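**Blanket keeps sliding off one side of the bed**

Posted by mekonnen_55

The bed has a white mattress, no footboard, and a yellow blanket on top. By 5 in the morning most of the blanket is over one side and the corner reaches nearly to the floor. The blanket is a Galtano, fleece on one face and smooth on the other. I have tried tucking it, but the mattress is heavy and the tuck does not hold. Is there a fix that does not involve buying a new blanket?

---

stumo641

Check which face is down. Smooth fabric on a smooth sheet has very little grip. Put the fleece side against the sheet. Then center the blanket by measuring the overhang on both long sides at the middle of the bed. The two numbers should match. If one side hangs lower, its weight pulls the rest over during the night.

For the tuck, do the foot end only, at least a hand's length under the mattress, and leave the sides free. Side tucks come out as soon as you turn over.

---

bandusitz

just get a bigger one

---

902_linen

Agree on the foot tuck. If it still moves, sew two short tapes to the bottom corners and tie them to the bed frame legs. Blanket clips also work, but the cheap ones leave marks in fleece. Keep cords and straps off the floor on that side, as a low corner catches on them when you pull the blanket back up. Wash without softener, which makes the fabric slide more.

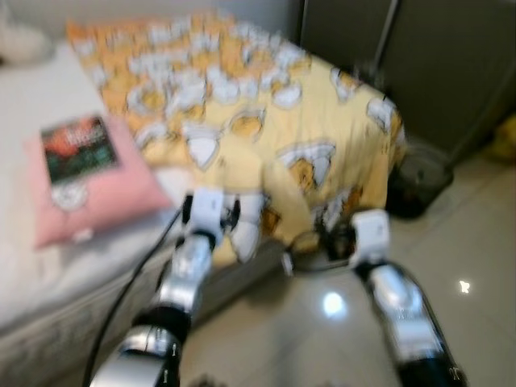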